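Grarnari working group, meeting minutes
Tue 24 December
Minutes kept by Inese Raudsepp (first person, as usual, because I can't seem to write them any other way)

We started late, and a few people dialed in from airports, so bear with me if I've put somebody's point in the wrong spot. Corrections go in the comments and I'll fold them in.

1. Last time's actions

The October list is nearly cleared! Cho now loads the new scene files without the restart trick. The Stostau export is still open and I've moved it to the next meeting. We spent far too long on folder names again. Lowercase, underscores, done, please.

2. Where the wrist view study stands

I gave the update on this one. For anyone who missed the last call: we're asking how much the policy leans on the wrist views compared with the head view. We take a trained policy, replay it in simulated homes, and blank one view at a time. The homes all come out of the Dirico generator, so the colors can be pretty wild, and we agreed a while back to leave them as they are. 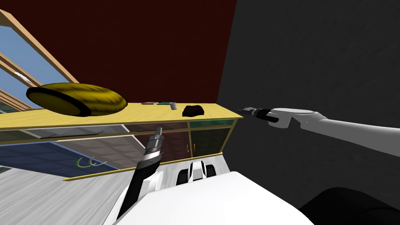

The method hasn't changed since October. Every condition gets 900 episodes, with the same seeds across conditions, and a run counts as a success only if the object is still held at the final step. I was asked whether we should also count a lift followed by a drop. My feeling is no (we'd be changing the rule halfway through), but we can log it in its own column. Agreed, and I'll add the column.

There was a good side discussion about blanking. Right now we feed in flat black, and the worry is that the policy has never seen flat black in training, so we might be measuring surprise and calling it reliance. The other choice is to swap in a view from a different episode. That one at least looks like a normal input, even if it's the wrong kitchen. We'll run both and report both.

3. Episodes we pulled for a closer look

I went through 247 failures by hand over two long evenings, with a lot of tea. The biggest pile is what I've been calling "nothing to go on" moments, where a wrist view is mostly wall and one big flat surface and there's very little to steer by.
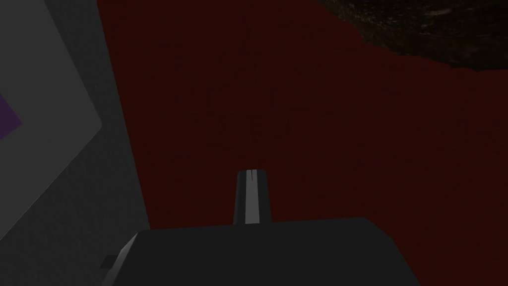
Inese Raudsepp

I had wondered if those moments would sink the whole episode, and mostly they don't. With both views blanked the policy stalls, but with the head view left on it usually drifts back toward the counter and has another go. It's slow and kind of painful to watch, but it gets there. I'd like a plot of time spent in that state against final success before we say anything stronger in the write-up.

The second pile is thin flat things at a slant. The policy tends to close early on these, and the swap condition makes it worse. We argued for a bit over whether it's a depth problem or just not enough slanted objects in training. I lean toward the second, but I can't back it up yet.
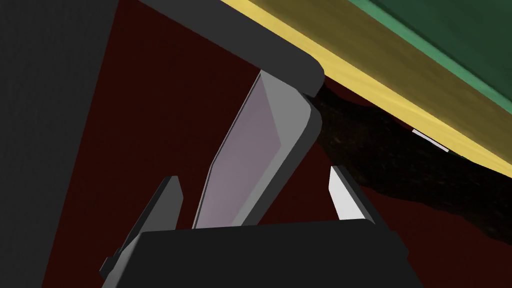
We also talked about clutter close to the fingers. The suggestion from the call was to tag every episode by how open the space between the fingers and the target is, using the simulator's own geometry so that none of us has to eyeball it. I like this a lot. It would mean a small change in Cho, and I said I'd write up the request.

4. Early result

Please don't forward this yet. With every view on, we're at 80 percent success on the counter and shelf tasks. Blanking the head view costs us less than we guessed, and blanking the wrist views costs us more, mainly in the last stretch before contact. Swapped views hurt more than black ones, which surprised me! It suggests the policy can shrug off a missing view better than a wrong one. We need the full seeds before I'd put that in an abstract.

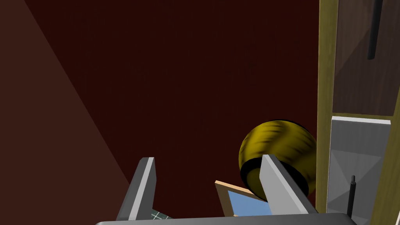 Wrist view with the gripper open, yellow ball and small picture frame beyond the fingers.

Round objects next to furniture came up here too. The concern is that the ball tasks may be too forgiving, so we'll report them on their own line and keep them out of the main average until we've checked.

5. Actions

Me: dropped-object column, request for the Cho change, time plot.
Scene team: more slanted flat objects from Dirico, same seeds.
Everyone: read the draft methods section and leave comments in the file, not in chat.

6. Any other business

The Stostau machine will be down over the break, so start long jobs tonight or wait until we're back. Next call is at the usual hour, and I'll send the link once I've found out who has the calendar.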